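Did anything get closer? Small business lending in Ellutden after the Telwood takeover

Banking and Finance, second-year project report
Submitted 11 February 2019

1. What the project was meant to do

When Produm took over Telwood, the press notice said that small firms in Ellutden would have "a bank that is closer to them". The phrase was repeated in the annual report, on posters in both branches and on the first page of the leaflet for Mai, the online loan service that Produm brought in the following May. My project asks what "closer" was supposed to mean and whether a customer could tell if it had happened.

My first plan was wider than this. I wanted to compare lending before and after the takeover and say whether small firms had gained or lost by it. I gave that up in the third week, for reasons set out in section 3, and I would rather say so at the start than let the title promise something the report does not contain.

2. Background

Telwood was a small lender with two branches in Ellutden and very little business anywhere else. It took deposits from households and lent mainly to shops, builders and workshops. Decisions on most loans were made in the town by a manager who could visit the applicant. Produm is a good deal larger, and it already had an office in the area for mortgages. After the takeover the Telwood name stayed over the doors for a few months, then went.

There are two usual stories about this kind of takeover. In the first, the bigger bank has more money to lend and better systems, so small firms get more credit and pay less for it. In the second, the local manager knew things that do not show up in a set of accounts, and once the decision moves to a head office that knowledge is lost. Our course reading gives support to both. I noticed that people tend to pick the one they liked before they started, and I include myself, as I began this project fairly sure of the second.

3. What I used

I read 185 pages of published material. This was made up of annual reports from both banks, the takeover document sent to shareholders, branch leaflets, the terms and conditions for Mai, and notices sent to former Telwood customers. I also spoke to the owners of two firms that had borrowed from Telwood and now bank with Produm. They asked not to be named, and I have left out their trades.

The main gap is simple. Telwood published a figure for lending to small firms. Produm publishes one too, but it covers the whole bank and uses a different definition of a small firm. Once Telwood's loans were folded into the larger total, there was no way for an outsider to see them. I wrote to Produm asking for a figure for Ellutden and received a polite reply which said that lending is not reported by town. That may well be true. It does mean that a claim made about one town cannot be checked against any number for that town.

4. What "closer" seems to mean

I marked every place in the material where Produm described its relationship with small firms. Most of these passages fell into one of a few kinds.

The commonest kind was about access. Customers can apply for a loan in the evening, upload papers from home and follow the progress of an application on a phone. I do not doubt that this is handy. But being able to reach a bank at ten at night is a different thing from the bank knowing your business, and the material slides from one to the other, sometimes in the same paragraph.

The next was about people. The leaflets say each small firm has "a named contact". The terms and conditions say that a contact "may be assigned". Both owners I spoke to had received a letter giving a name. One had since had a second letter with a different name. Neither had met the person, although one of them said he had never tried to arrange it and had no complaint about the service.

A smaller group of passages was about decisions. This is the group that matters most for the question, and it is the vaguest. The takeover document says decisions will be taken "with local insight". It does not say where they will be taken or by whom. The Mai terms are clearer, in their way: they state that an application is first assessed automatically and that a member of staff may review it. I could find nothing that says whether that member of staff is in Ellutden, or whether a customer can ask for them to be.

5. Mai

Produm presents Mai as the main benefit of the takeover for small firms, so I looked at it separately.

The leaflet puts the weight on speed. It says that many customers get a decision the same day. There is no figure behind "many", and a same-day decision can of course be a refusal. I would have liked to see the share of applications accepted, split between firms that had banked with Telwood and firms that had not. It is not published.

There is also the question of who the speed is for. An automatic check is cheap to run. If a bank can turn down a weak application in minutes, it saves the cost of a manager's afternoon, and that saving goes to the bank unless it is passed on in the rate. The advertised rate on Mai is a starting rate, offered to the strongest applicants, and the leaflet does not show a typical one. One of the owners had used Mai and said it was quick and that the rate was higher than on his old loan. Interest rates in general had moved between the two dates, so I draw nothing from that.

6. Equipment loans

Both banks lent money to firms buying machinery. I looked at this type of loan because it ought to be the easiest to compare: there is an object with a price, and the lender can take it back if the payments stop.

It was easier, but only slightly. Telwood's leaflet listed what it would lend on and asked for a visit before the money was paid. Produm's version has no visit. It asks for a supplier's quotation and two years of accounts, and it sets a limit according to the class of equipment. The classes are listed in a separate document. Standard items such as vans and conveyors are easy to value and have an active second-hand market. Machines built or altered for one buyer are harder, and Produm's document says only that these are "considered individually".
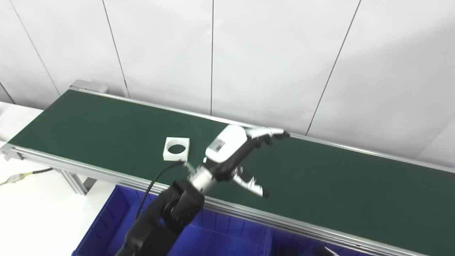 Figure 1. Belt conveyor on an aluminium frame, with a robot arm and a white block on the belt.

A new firm without two years of accounts seems to be shut out of the Produm loan altogether. Under Telwood's rules it could at least have asked. Whether it would have been given anything is another matter, and Telwood's old reports do not say how many new firms were accepted. It is easy to be sentimental about a local manager's judgement when the results of it were never written down.

7. What can fairly be said

Produm has made it easier to apply. On the evidence I have, that is the only part of the promise that can be shown. The claim about a named contact is partly kept and is weaker in the small print than on the poster. The claim about local decisions cannot be tested from outside, and I suspect it was worded so that it would not need to be.

I cannot say that small firms in Ellutden are worse off. People in the town say it often enough — it was said to me in a shop queue when I mentioned the project — but nobody who said it could point to a loan that had been refused under Produm and would have been given by Telwood. The two owners I interviewed were, on the whole, content. They are also firms that got their money, and a fair sample would need firms that did not. I had no means of finding those.

8. Problems with this report

Two interviews is too few to lean on, and I have tried to use them only where they bear on something already in print. I sorted the passages in section 4 by myself, and another reader might have put some of them elsewhere, mainly those where access and people are mixed together. I asked Telwood's former head office for its old branch guidance on loan visits and was told it had not been kept.

If someone takes the topic further next year, I would start with the register of charges, where loans secured on company assets are recorded against the borrower's name. It would leave out sole traders and take a lot of searching, but it would at least be a source that neither bank had written for its customers. I found out about it too late to use it.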